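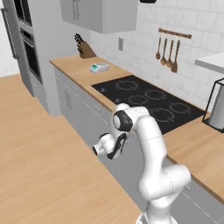 Page last updated: 2022-03-31

Pirnelon Desk Guide to Religion and Local Government
Spiral bound, 196 pages, from Jekier

We love this book! Anyone who has sat through a long council meeting on whether the holiday display can stay on the courthouse lawn (and then sat through the next one, on the same lawn) will want it within reach. The Pirnelon Desk Guide covers the questions that land on a clerk's desk: opening prayers, grants to faith groups, church use of public rooms, religious signs on town property, and what to do when somebody asks for equal time.

There are 16 chapters, and each one opens with a plain summary you can read while the phone is ringing. After that come the longer notes, with case references in the margin where they're easy to find – no more flipping to the back. Chapter 10, on grant money, is almost completely rewritten for this edition and it's terrific. The flowchart alone fills two facing pages.

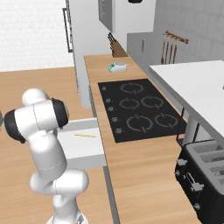 Open drawer beneath the countertop

The spiral binding is new too. Readers of the first edition told us the old glued spine gave out at the grants chapter, so Jekier switched in February, and the book now lies flat on a podium or a copier. Tabs are printed along the edge, and the paper takes highlighter nicely.

What you get
Desk guide, 196 pages, spiral bound
Sample invocation policy and room use form, both ready to edit
Fold-out chart of common requests
Index by topic and by type of public body

Also in the series
Valalik Meeting Rules Handbook
Lukoševičius Public Records Planner

Ordering
Sold singly or in packs of 10. Packs come with one extra fold-out chart for the office wall. School boards, library boards and fire districts can order on account.

The guide is general information and doesn't replace your own attorney, but it will help you walk in with much better questions.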